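Before You Sign: A Furnished Rental Walk-Through, With Comments

Last updated October 2023

I have rented furnished places for most of my adult life, and I have been handed a lot of inspection sheets. The one from my last agency, Strand, had 127 boxes on it and asked me to confirm, among other things, that the doorbell was "satisfactory." It had no line for the smoke alarm. So I wrote my own. It is shorter, and every item is on it because something went wrong once, for me or for a friend.

Go alone if you can. An agent who talks the whole way through is an agent who doesn't want you to hear the boiler. I allow myself an hour, and if they offer me 15 minutes I ask what the hurry is.

1. Smoke and carbon monoxide alarms

Press the test button on every one. A green light proves very little. Look for the date on the back, too. Alarms expire, and a landlord who says "they're all new" should be happy to lend you a chair to check.

Comment: in the Tastilmont building I found an alarm mounted inside a closet. The inspection paper said "present." I suppose it was.

2. Doors, locks and the way out

Open and shut every outside door yourself. Turn the lock from the inside without a key. Then walk the route you would take at night with the lights off, down to the street. Bikes, paint cans and a dead fridge on the landing all count against the place.

Comment: "The management is aware" is not a repair date. Ask for one in writing.

3. Outlets and cords

Bring a plug-in tester. They are cheap and they don't take anyone's word for it. Try the kitchen and bathroom outlets first and press the test buttons on those that have them. Look behind the sofa for extension cords running under the rug. Any plate that is scorched, cracked or loose goes on the sheet with its room and wall.

4. Water

Run the hot tap in the kitchen and the shower together. Feel under both sinks with your hand, at the back, where the paint bubbles. Flush. Then flush again while the shower is running.

Comment: fresh paint on one patch of ceiling makes me more suspicious than a stain does. A stain at least tells you where to look.

5. Heating

Ask for it to be switched on, even in summer. I once took a place on the promise that the radiators were "serviced every fall," and spent January in a coat. The rent was 1,165 a month, and I got none of it back.

6. Beds and mattresses

Strip one corner down to the bare mattress. Check the seams, the piping and the joints of the bed frame for dark specks. Push down in the middle and listen. Slats should be fixed or at least all there. A cheerful sheet tells you nothing about what it is covering, and I have learned to be rude enough to lift it. Put the bedding back the way you found it.

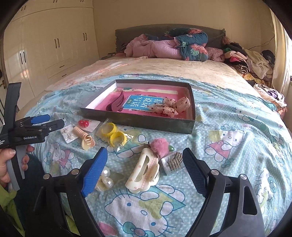 7. Windows

Every bedroom window should open far enough to be of use and stay open without a stick. On upper floors with children in the home, check the guards. Painted-shut windows are common and are always, I am told, "just a bit stiff."

8. Furniture that can fall

Pull gently at the top of every dresser and bookcase. If it comes toward you, it isn't anchored. The furnished package in my current place was from Rurka, with the wall straps still sealed in their bag in a drawer. The inspector had ticked "secured" — with what, I couldn't say.

9. The paperwork

Ask who did the last inspection and when. Read the sheet before you sign, including the line at the bottom saying you agree with all of it. Take your own photos, room by room, and send them to yourself the same day. My agency wanted everything uploaded through an app called Clirkier, and the app lost the lot. I keep copies now.

Give the landlord 10 days to answer anything you have marked. If they won't fix an alarm or a lock before move-in, I would walk away, however nice the kitchen is.

Comments (3)

Fongchan Tanasarn
Good list. I'd add the oven door and the stove knobs to it. One of ours turned freely in both directions and the agent called it a quirk.

maplestairs
You're a bit hard on agents. Mine waited while I checked everything and even held the ladder.

tenant_again
On item 8, does the wall strap go into the stud or is drywall okay? Mine came with plastic anchors and I don't trust them.

We use cookies to remember your settings. By continuing to read you accept our cookie policy. Accept | Manage choices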